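The Good Run

1. The Log

The log said 100 kits, 100 complete. Eilidh Rennie had opened 40 boxes before lunch and found six without a board.

"Could be the boxes," said Kenneth Ritchie.

"How would it be the boxes?"

He didn't have an answer for that. Kenneth had sold Breritz the cell, two arms and a software license from Atero, and he had been promised a bonus when the count hit 2,000. Eilidh had been promised her evenings back. So far she'd gotten a longer checklist.

One board, one harness, one of the small parts with the black lead. Her mother could have done it with the radio on.

2. Kit 64

They ran it again at four in the afternoon. Kenneth stood with his arms folded like a man at his kid's piano recital. Eilidh stood next to the stop button. She had asked for it to be moved closer in March, and it had been moved, by Eilidh.

The arms were slow and careful, she would give them that. Sixty-three kits went through clean, and Kenneth started talking about dinner.

On 64 the gripper came down over a board, closed, and rose with nothing in it. It carried the nothing over to the tray, opened, and backed off. The screen turned green. PLACED.

"Huh," Kenneth said.

"How does it know it's holding something?"

"It checks that the fingers closed."

"They did close."

"Well, yes."

"So it can't tell a board from air." She hit the button -- harder than she needed to -- and both arms froze. "And if it's my hand in there instead of a board? What does it call that?"

He looked at the arms for a while. Then he got out his phone and went into the hallway, and she heard him ask for Innes, and then ask again, louder.

She pulled up the pictures from the cell and put them on the big screen for when he came back.

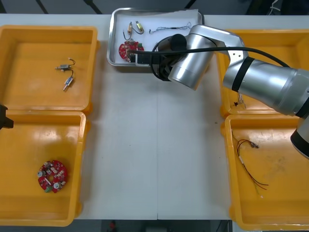
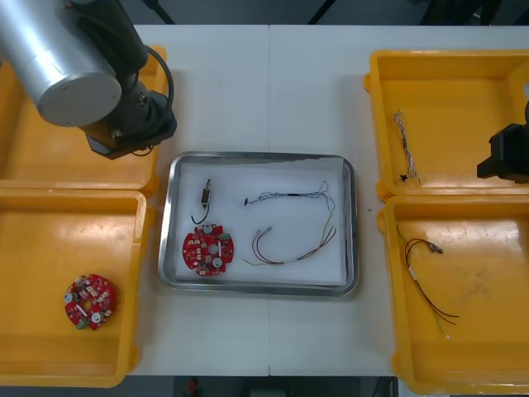
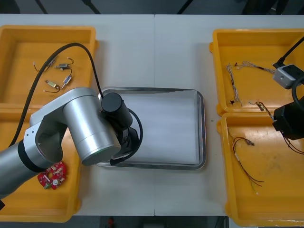
3. The Fix

Innes Ritchie called at six. There would be an update, he said, and it would be ready overnight.

"Does it look in the tray?" Eilidh asked.

"It's a much better grip model."

"Does it look in the tray, Innes?"

The line was quiet. Across the room Kenneth was pretending to read the manual. Eilidh hung the red tag on the power switch, put the key in her coat, and went to open the other 60 boxes.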